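# Renting a pair of hands from Lisard

Lisard rents out a two-armed bench robot by the month, under the name Prollar. The woman who runs the rentals desk warned me at the door that it was slow. "People come in expecting a car factory," she said. "Then they watch it pick up a brick and ask if there's any tea."

I had asked for the standard demonstration, which is sorting toy bricks by colour, and had cleared the whole of a March afternoon for it.
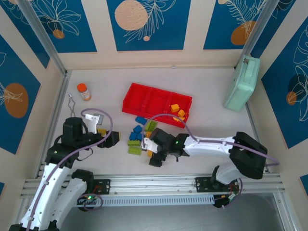 Prollar costs 1,000 pounds a month, and the price covers both arms, the rail and a phone line to someone patient. She was keen to talk about the phone line. I was keener to talk about the tray, where three yellow-orange bricks shared the right-hand compartment and the other two were empty. "It's a demonstration of sorting," she said, when I raised this. "It isn't a demonstration of rushing."

Why bricks, though? Her customers, she says, mostly handle small parts they would rather not discuss, and bricks offend no one. They also come in colours that can be told apart from the back of a meeting room. The rival kit from Bakhtiari is shown off with steel washers, a choice she called "brave" in a tone I have heard used of haircuts.

The manual runs to 57 pages. She admits that four of them matter, and that the company has never agreed on which four.

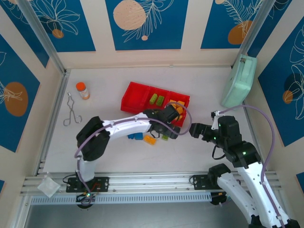

How long does it take to learn? Most customers need six days before they stop ringing, she told me, and a small firm called Zirner never rang at all. "We worried about them," she said. "We rang them in the end."

I asked what Prollar was bad at. She took the question well – better than I would have – and named clear plastic, anything floppy, and being watched by managers. The last, I suggested, was hardly the robot's fault.

"No," she said, "but it's in the contract."

The shortest rental is one month, with delivery charged on top.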